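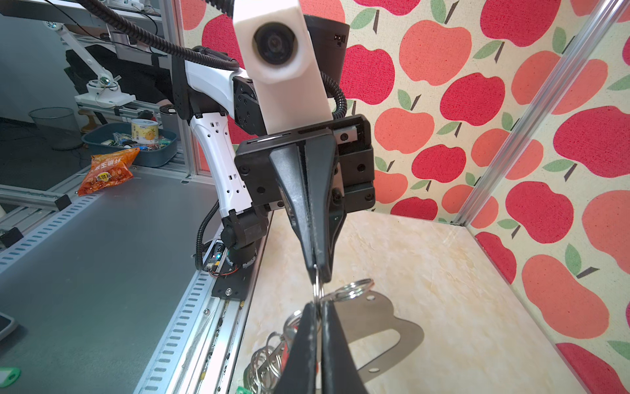
Keys, Doors and the Shared House

The rented room has long been treated as a stage of life to be passed through quickly. In Pilaleck, that view is changing. A survey of tenants published on 13 March 2018 by the Zelura Housing Trust found that many of those in shared houses had lived at the same address for over seven years, and that few had plans to leave.

The Trust manages 193 houses in the town, most of them built for large families and later divided. Each tenant holds two keys, one for the street door and one for the bedroom. Kitchens, gardens and stairs are held in common, and the rules for their use are set by the household.

Such arrangements place particular demands on a building. At Jotus Terrace, where 22 tenants occupy a row of former shops, the architects Nørgaard were asked to keep the old staircases and to widen the landings, so that neighbours might stop and talk without blocking the way. Bedroom doors were made heavier to keep out noise. The kitchens were moved to the back of the houses, where they receive the evening light.

The cost of repairs remains a concern. Roofs in the older streets are in poor condition, and the Trust has deferred work on several of them until next year. A revised programme will be put to tenants in June, together with proposals for the level of rent.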